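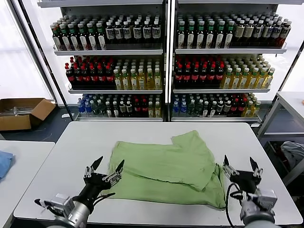

Carol Ostrander
Equipment Editor, Rarier Trade Review

Shop Floor > Tables and Counters > Valtton Wide Worktable

Search reviews Go

Last updated: 16 December 2019

The Valtton Wide is a fixed-height worktable sold to small stores that handle both packaged goods and soft goods. It lists at $415 with the standard white top. We have had one in use since April, mainly for folding shirts, with shorter periods of bottle sorting and label work. It stands in front of two Tomdale display units stocked with soft drinks, water and juice.

Assembly

The table ships in two cartons, top and base. The legs attach with captive bolts, and the supplied hex key fits them properly. The leveling feet adjust by hand until the table is loaded, after which a wrench is needed. Set the level before anything goes on top. The instruction sheet shows the crossbar upside down in step four. The bolt holes will not line up that way, so the mistake is quickly found, but it cost us a partial disassembly.

Surface

The top is flat, matte and slightly off-white. Glare is low even with windows opposite, and a pale garment can still be told apart from the table, although contrast is limited. We used a light green T-shirt for most of the folding checks. The hem and sleeve edges were easy to find. With white shirts, side seams were harder to pick out late in the afternoon, and a darker top would be the better choice for a store that folds mostly whites. Valtton offers a gray one at the same price.

Friction is moderate. A T-shirt laid down in a heap can be pulled out by the hem without the whole garment sliding along, and a folded half stays put while the other side is brought over. Heavier sweatshirts behave much the same. Slick polyester does not: it drifts toward the front edge unless one hand stays on it. 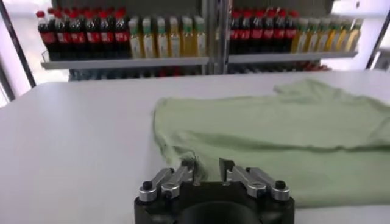
T-shirt partly spread on the right side of the Valtton top, drink shelving behind.

Size and placement

Width is the main argument for this model. A shirt can be opened out on one side with room left for a finished stack on the other. Depth is less generous. Long-sleeved garments laid out with the collar to the back will hang over the front unless the sleeves are turned in first.

We left an aisle between the table and the Tomdale units so that the lower tiers could be restocked. With less clearance, the back edge of the table gets in the way of anyone bending to the bottom shelf.

Wear

We wiped a marked section of the top 3000 times with a damp cotton cloth and found no change in sheen. Ballpoint ink came off with alcohol. Red marker left a faint trace after 10 minutes and we did not get it out. Dragging a full drink crate across the surface produced two hairline scratches, visible only at a low angle.

Compared with the Górecki bench

The Górecki bench we reviewed previously is cheaper and has a lower shelf, which the Valtton lacks. Its glossier top shows every fingerprint, and fabric slides on it. For bottles and boxes, the Górecki is adequate. For clothing, we prefer the Valtton.

Warranty is 2 years on the frame and does not cover the top.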